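4.2 What we sewed on, and how the rows were laid out

I should say something about the practice tissue, as it shaped the whole study more than I'd expected when we started planning in December. We tried two sorts of pad. The first, from Triko, was firm and a bit rubbery, and I found I could pull a knot far too tight on it and get away with it. The second came from Livgate and was much fussier (in a good way!), so that's the one we kept for all 15 sessions at Moltovside.

Each person closed a set of short cuts, and we scored every stitch separately, which gave us 1246 stitches to look at. I did the scoring myself over 9 rather long afternoons. I looked at spacing first, then at how evenly the edges met, then at the tails, and I'll admit the tails became a small obsession of mine. Leave them too short and a knot may slip; leave them long and they get in the way of the next stitch along.

Thread colour mattered more than I'd have guessed, too. Green was a joy to score, even late in the day, whereas the darker threads had me squinting and going back over the same row. Tian's earlier spacing scale took no account of colour at all, so I added a note for it on our sheet. Figure 3 has a green row in the upper left, with its four knotted loops one above the other.
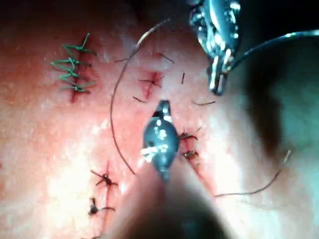 Figure 3. Closed incisions on the tissue surface, with a long curved thread running down to the grasper.

Rows like the green one got a separate mark for how level the loops sat, and I come back to those marks in section 4.3.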